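Fanness School
November 9, 2025

1/ Fanness School is pleased to share the results of its first Storytelling Fortnight, in which every year group from Reception to Year 6 wrote, rehearsed and told an original tale aloud. A thread for parents, carers and friends of the school.

2/ The fortnight was run with the Trulholm Story Trust, which sent two storytellers to work with each class. Pupils were asked to begin with a place they knew well and to change one thing about it. The bus shelter on Pledau Road proved a popular choice.

3/ By the close of the fortnight the school had received 300 finished stories. Younger children dictated theirs to a member of staff. Older pupils wrote a first draft by hand, read it to a partner and then revised it before the telling.

4/ Year 4 took food and family meals as their theme. Several pupils brought in recipes from grandparents and wrote about the person who cooks them. These stories have been typed up with the recipes alongside and may be borrowed from the school office. 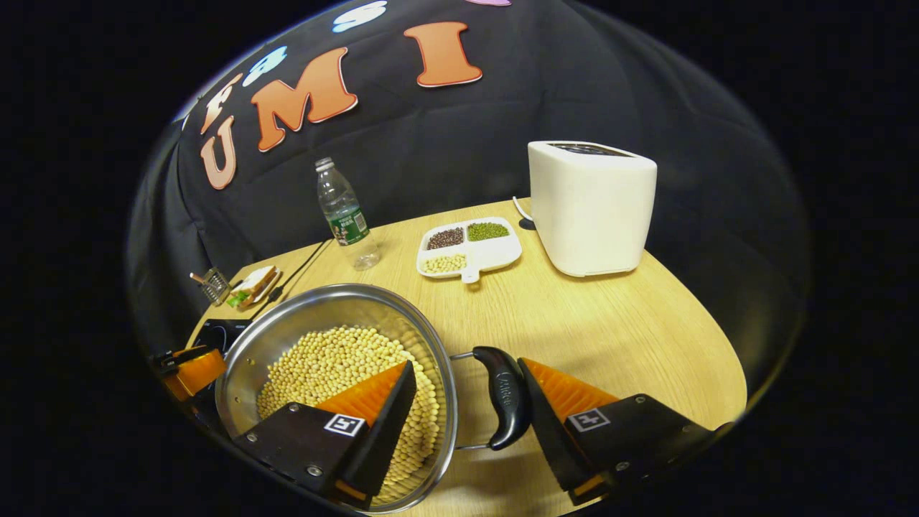

5/ One parent writes that her son has told his story at bedtime every night since, with a different ending each time, and asks whether children who are nervous of speaking in front of a full hall were given another way to take part.

6/ They were. Any pupil who preferred to do so could tell their story to a small group in the library or record it with a teacher. Both options will be offered again, and parents may let the class teacher know in advance which would suit their child.

7/ A panel of Year 6 pupils and staff chose 20 stories for a printed collection. The panel read all entries without names attached. It looked for a clear voice and a strong opening, and spelling was left out of the judging.

8/ The collection will be called The Shelter and Other Tales, after the Year 5 story that opens it. Karabulut Books has kindly agreed to print 80 copies at no charge. Each child whose work appears will receive one, and further copies will go to the school library and to Pledau Library.

9/ We have also been asked about stories that were not chosen. Every story will be returned to its author with a written comment from one of the storytellers. Please allow until the end of term for these to reach book bags, as the comments are being written individually.

10/ The Friends of Fanness School raised £1,499 towards the fortnight through the summer fair and the second-hand uniform sale. This paid for the storytellers' visits and for new notebooks for Key Stage 2. The governors wish to record their thanks.

11/ An evening of readings from the collection will be held in the school hall in December. Seats will be offered first to the families of those reading, and any remaining places will be listed in the newsletter. The hall has step-free access from the playground side.

12/ Parents who would prefer that their child's full name does not appear in print should return the slip sent home with this week's letter. First name and year group will be used in those cases. Spare slips are available at the office.

13/ Pupils may continue to hand in stories at any time of year. The box is outside the library, next to the returns trolley.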